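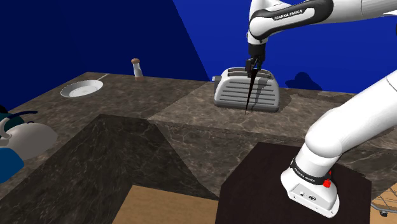 Re: [readaloud] Audiobooks for a ten-year-old on a long drive?

Gobnait Noonan wrote:

> Hi all, we have 13 hours in the car in February with my son, who is ten and
> has decided he hates anything "with a lesson in it." He liked the survival
> ones when he was smaller. His sister is 6 and will be listening whether she
> wants to or not. Has anyone tried The Lantern at Juseck? The library has it
> on CD and I can't tell from the box if it's too sad.
>
> Gobnait

Hi Gobnait, and hello to everybody else I haven't written to since before the holidays!

We listened to Juseck last summer on the way to my mother's, and I loved it so much that I sat in her driveway to hear the end of a chapter while she stood at the door waving a dish towel at me. It's a bit sad, yes. The grandfather is ill from the beginning, and there is a stretch on disc 4 (the ferry part, you'll know it when you get there) where my daughter went very quiet and asked for her blanket. But it comes out all right, and the dog is fine. I always want to know about the dog first, so I'm telling you.

For your little one I might start with Kekell and the Goose Road, which is shorter and sillier. The reader does a wonderful wheezy voice for the goose, and my kids honked at each other through most of Ohio, so you've been warned. No lesson that I could find, unless it's to keep your sandwiches zipped up.

The one I'd leave at home is Gamik's Winter. I know people on this list adore it, and I did like it on paper, but the man reading it drops his voice so low at the exciting bits that you can't hear a word over the heater. We gave up before the first snowstorm.

Oh, and if your library has the Radulović stories, grab those too. Each one is just long enough to get you from one rest stop to the next.

Do write and tell us what he thought of the ferry!

Warmly,
Peg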